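Section 6. Reach faults in simulated rehearsals

Read this section before you rehearse a two-arm task in the Sedum simulator. It covers fault 326 (reach stopped near fixed object) and the checks to make before you clear it.

6.1 What the fault means

Fault 326 is raised when an arm has been told to move to a point and the planner finds a wall, pipe, rail or bin too close to the path. The arm stops where it is and the gripper keeps its last opening. The other arm is held as well.

The stop in the simulator uses the same limits as the stop on the real Manninen arms. A path that faults in rehearsal will fault on the floor, or worse, will not fault in time. Do not raise the limits to get a rehearsal to finish.

The Leltholm corner layout is the one most users will meet first. The bin stands at the foot of two walls with pipes running down to just above it, and there is little room to turn a wrist.

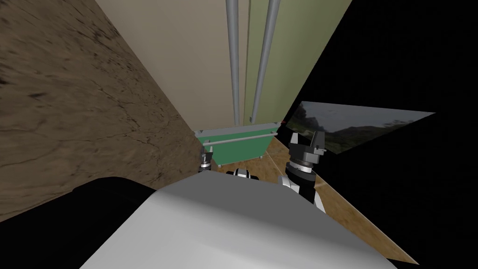 Figure 6-1. Leltholm corner layout, head view. Both grippers, the green bin and the two pipes.

6.2 Before you clear the fault

1. Press Pause. Do not press Reset. Reset sends both arms home and you lose the stopped pose.

2. Open the fault log and write down the joint values for both arms. You will need them in 6.4.

3. Switch to the head view. Find both grippers. If one is hidden by the body panel, tilt the head until you have it.

4. Switch to the wrist view of the stopped arm. Look for anything that runs between the fingers or just past the tips.

CAUTION: A pipe that looks clear in the head view can be well inside the gripper opening in the wrist view. Always check both. If they seem to disagree, treat the pipe as inside.
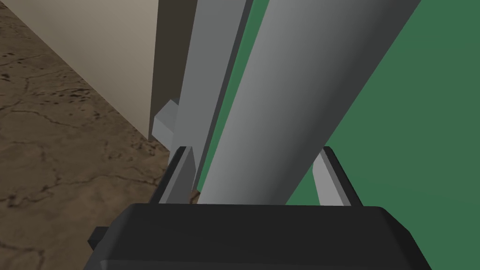

5. If a pipe or strut lies in line with the opening, do not command Close. Closing on a fixed object raises a second fault, 2615, and the arm must then be released by hand from the joint panel.

6. Back the arm out along the line of the fingers, using the Retract key in short taps. Do not turn the wrist until the tips are clear.

Note: Retract moves the gripper at 2 percent of normal speed. It is slow. Leave it that way.

6.3 If the wrist view is mostly blank or dark

A view filled by flat color usually means the camera is very close to a large surface. Users often take this for a display error and restart the viewer, which leaves the arm where it was and tells them nothing.

1. Leave the viewer running.

2. Look for an edge or seam between surfaces. If you can find one, note which side of the fingers each surface is on.

3. Retract until you can name what you were looking at. If you can't, stop and go back to the head view.

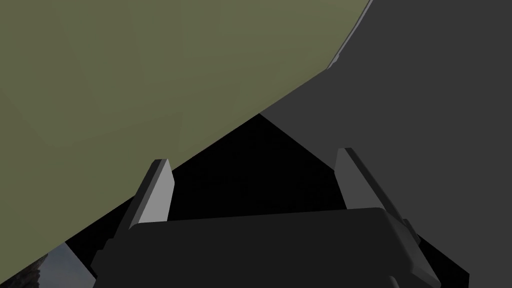
CHECKING THE OTHER ARM

The held arm is easy to forget. When you clear the fault it picks up its last command, and if you have moved the first arm in the meantime the two may no longer have room to pass.

1. Open the wrist view of the held arm.

2. Compare its finger opening with the value in the log.

3. Check for panels on both sides of the gripper. A smooth panel seen at a steep angle is hard to judge for distance -- use the foot or lower edge of the panel as your guide.

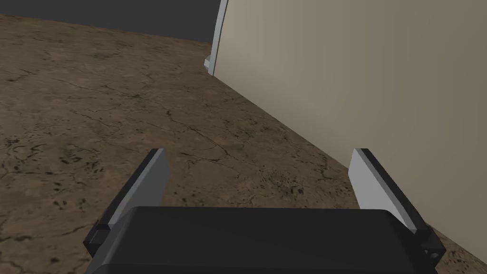
4. Cancel the held command if you are in any doubt. You can send it again later.

6.4 Clearing and reporting

1. Press Clear, then wait for the amber bar to go out.

2. Run the path again at 80 percent of the speed you used before.

3. If fault 326 comes back at the same joint values, stop. Move the approach point or turn the base. Repeating the run will not help.

4. Send the log to Rūta Liepiņa at Flelis support, with the name of the layout and both sets of joint values.

Section revised 9 Dec 2022 by Kirsten Hallgrímsson. The order of steps 5 and 6 in 6.2 has changed from the November issue.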